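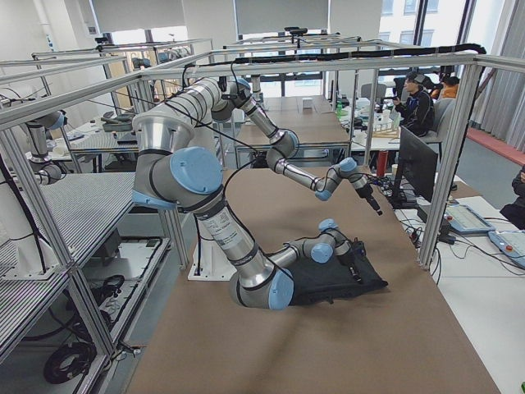

July, 9.40 pm

Open day at Solum this afternoon. Left home after lunch and got a park on Galindo Street, two blocks away. Cost me $5. Signed in at the front desk and was given a visitor sticker that wouldn't stay on my jumper.

Yatziri Zepeda took our group through. There were 13 of us, mostly from the TAFE course, plus a bloke from Grelar who makes conveyor parts and asked most of the questions. She started with the cloth work. They are teaching the arms to handle fabric, which she said is harder than boxes as it never sits the same way twice. A person does the job first and the recordings go into the training. She wants 3,000 of them for folding and has a fair way to go.

Eliseo Cárdenas did the safety talk. Stay behind the yellow tape, no bags on the desks. He let two people try the headset. I put my hand up but didn't get a turn.

Tea and slices afterwards in the lunch room. Asked Eliseo about traineeships. They take them on in summer and he gave me an email address, which I have copied into the back of this book.

Home by six. Feet sore. Need to ring Mum about Sunday's roast dish, she wants it back.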